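Subject: Re: [manip-users] wrist camera or overhead camera for small grippers?
From: Hywel Owen
To: manip-users list

On Sunday Aoife Gallagher wrote:
> We are choosing between the Dullden two-finger gripper and the
> Pumphrey with soft pads. Both will pick fruit from a table and put it
> in a dish. Before we buy, did anybody compare them in simulation with
> the same camera and controller? And does the overhead view give you
> trouble on shiny tables?

Dear Aoife, dear all,

Yes, we made this comparison in March, and I can share what we have. Branwen Samuel prepared the assets and I ran the trials with the Momura controller, version 21. Each gripper got 2,000 attempts, the same start positions and the same random seeds.

The short result: the Dullden closed faster and the Pumphrey dropped less fruit. With the Dullden, most drops were pears. The fingers touch the narrow part first and the fruit turns away. With the Pumphrey the pads hold it, but the wide fingers sometimes push against the rim of the dish when they open. I would take the Pumphrey for your task, if the cycle time is not so important.

About the camera, I must be more careful. We used a fixed view straight down and a second one on the wrist. The second one was better in the last centimeters of the approach. The first one was easier to calibrate, but a glossy table is hard for it. The detector took bright spots on the wood for objects – mostly for the dish, which is also bright. We trained it again with 3,000 more renders where the lights change position, and this helped a lot.

Some notes for your setup:

1. Keep the gripper out of the view when you take the first image. We move it to the home position and wait until it stops.

2. Check your table before you check your detector. In our render from above, the wood between the pear and the apple has pale reflections in it, and the metal dish is only partly inside the image. 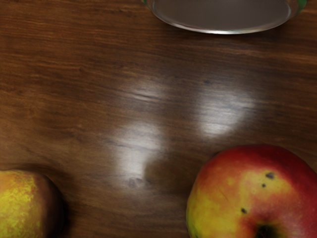
3. Make the crop wider than you think. A fruit in the corner gives a wrong center, and then the grasp point is also wrong.

4. Write down the finger force for every run. I forgot this for the first Dullden series and had to repeat it.

Does somebody have numbers for the Billcombe arm with either gripper? Ours was tested on one arm only.

Best regards,
Hywel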